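**For release 02/08/2020**

# Sidwood Tabletops Gets a Fresh Start at Brakent

I've been itching to share this one! Starting today, Brakent is taking orders for the new Sidwood line, our first set of made-to-order tabletops for kitchens, craft rooms and small shops. 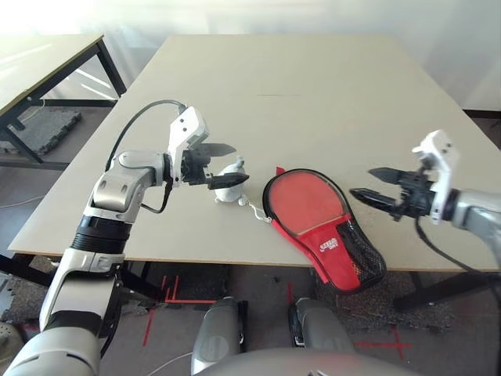 We started sketching Sidwood back in January, after one too many customers told us they loved our legs and bases but had to go hunting elsewhere for a top to put on them (fair enough, that's a pain). So we teamed up with the folks at Mathebula, who handle all of our cutting and edge work, and we got busy.

You can pick from 27 standard sizes, or send us your own measurements if you've got an odd corner to fill. We love odd corners! Every top comes with rounded edges, pre-drilled holes that match all current Brakent bases, and a care card with cleaning tips in plain English. There are 64 colors too, and yes, I have a favorite, and no, it changes every week.

Our first run is 500 tops. Once those are spoken for, new orders go into the next batch and ship within 45 days. Sample chips are free, so please ask for a handful and set them next to your floor and your cabinets before you choose. Store lighting plays tricks on all of us.

If you'd like to see the line in person, Arkness is carrying Sidwood in its showroom and can take orders right at the counter. Bring your measurements, and bring a photo of the room if you have one.

**About Brakent:** We make table bases, legs and now tops for homes and small businesses. Sidwood is our own line, cut to order by Mathebula.

**Press contact:** Brakent Press Desk. Sample chips and size charts are available to reporters on request.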